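Endale House
Laundry and Garment Handling Group
Minutes of the October meeting

Present: Anouk Segers (Chair), Damilola Adebisi, Onyekachi Igwe, Ekaette Nnaji (minutes)
Apologies: Harish D'Souza

The meeting opened at 2:05 pm in the ground floor meeting room.

1. Minutes of the previous meeting
The minutes were accepted with one correction. Under item 5, "Turbridge wing" should read "Turbridge annex".

2. Matters arising
2.1 The second drying rack for the annex has been delivered. Mr Igwe reported that one foot is missing and that the supplier has been asked for a replacement.
2.2 The notice on the laundry door still gives the old closing time. Ms Nnaji to replace it.

3. Baskets on the carpeted floor
3.1 Ms Adebisi reported on the use of open baskets for clothing waiting to be sorted. The baskets are set down on the carpet and filled from above, and larger garments are often laid over the rim when they will not fit. 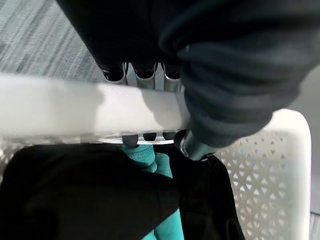 3.2 Mr Igwe asked whether fleeces and other bulky items should go into the baskets at all. He noted that a single fleece can take up half of the available space and hide whatever is underneath, and that smaller pieces have been missed at sorting.
3.3 Ms Adebisi favoured keeping everything together until the sorting stage. Residents already find the present instructions too long, and a separate drop-off for heavy items would need another sign and another basket.
3.4 It was agreed that bulky items may continue to be placed in the baskets, on top, with sleeves tucked inside the rim.
Action: Ms Adebisi to amend the instruction card.

4. Sorting by colour
4.1 The Chair referred to two written complaints about pale garments returned with a grey cast. Both concerned items washed in September.
4.2 Ms Nnaji had gone through the sorting sheets for that month. Of 91 loads recorded, the colour column had been left blank for 56. The group considered this unsatisfactory.
4.3 There was discussion of mesh and sportswear fabrics. Dark mesh is at present treated as general dark washing, although several care labels call for a cool wash. Mr Igwe proposed a separate cool dark load once a week. Ms Adebisi was concerned about the extra machine time but did not oppose a trial.

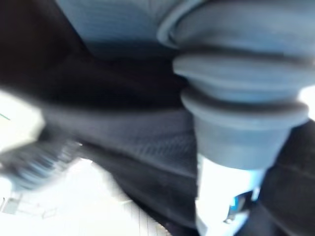

Item 4: light blue fabric and dark fabric with a fine mesh texture.

4.4 A four-week trial of the cool dark load was approved.
Action: Mr Igwe to add a line to the sorting sheet and brief the evening staff.

5. Replacement of baskets
5.1 The Chair tabled a quotation from Skullimia for new baskets in white plastic. The price holds until the end of the month. Delivery to the annex is extra.
5.2 Mr D'Souza had sent a note asking that a wide, rounded rim be specified — the narrow ones are hard on the hands when a basket is full. Members agreed.
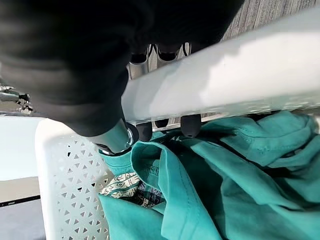
Item 5: rim of a white plastic laundry basket, with teal fabric and grey carpet.

5.3 Teal and similar mid-tones were raised under this item by Ms Nnaji, who asked which load they belong to. Agreed: with darks, unless the care label states otherwise.
5.4 The quotation was accepted in principle, subject to the annex delivery charge being confirmed in writing.
Action: Chair to write to Skullimia.

6. Name labels
6.1 The Korix label printer is working again. Ms Nnaji has 136 labels waiting to be sewn or pressed on and asked for help on two afternoons. Mr Igwe offered one.

7. Other business
7.1 Lint trays in the annex are to be emptied at the end of each shift and initialled on the sheet.
7.2 Unclaimed socks will be kept until the next meeting.

The meeting closed at 3:10 pm. The next meeting will be held in November, same room.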